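Vosard öffnet Prüfhalle: Roboter greift in die Kiste
PRESSEMITTEILUNG – November

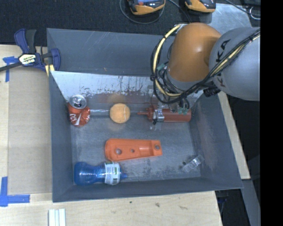 KUKA-Roboterarm über dem grauen Behälter, darin unter anderem rote Quetschflasche, Ball und zerdrückte Getränkedose. Foto: Vosard

Volle Halle beim Tag der offenen Tür von Vosard. 400 Besucher, 50 davon aus Betrieben der Region, dazu zwei Schulklassen. Beginn 10 Uhr, letzte Vorführung 16 Uhr. Im Mittelpunkt: das Projekt Prenita – automatisches Greifen ungeordneter Einzelteile.

Gezeigt wurde der Griff in die Kiste, im Halbstundentakt. Flaschen, Ball, Dose, Kunststoffteil, alles durcheinander. Keine festen Positionen, keine Sortierung vorab.

„Gleichförmige Kartons kann heute fast jeder. Uns interesiert das Durcheinander“, so Projektleiter Gitau Simiyu. Seit Projektstart 2,655 Greifversuche protokolliert, Auswertung läuft noch. Ergebnisse im Frühjahr.

Partner Drultico stellte am Nachmittag die Planungssoftware Kinyua vor. Großer Andrang, Fragen vor allem zu Taktzeit und Einrichtung. Oduor Khaemba von Drultico: „Wir wollten zeigen, wie der Alltag an der Anlage aussieht, auch wenn mal ein Griff danebengeht.“

Nächster Termin in Planung. Plätze begrenzt auf 100, Anmeldung über die Webseite von Vosard. Bildmaterial und Interviewtermine auf Anfrage bei der der Pressestelle.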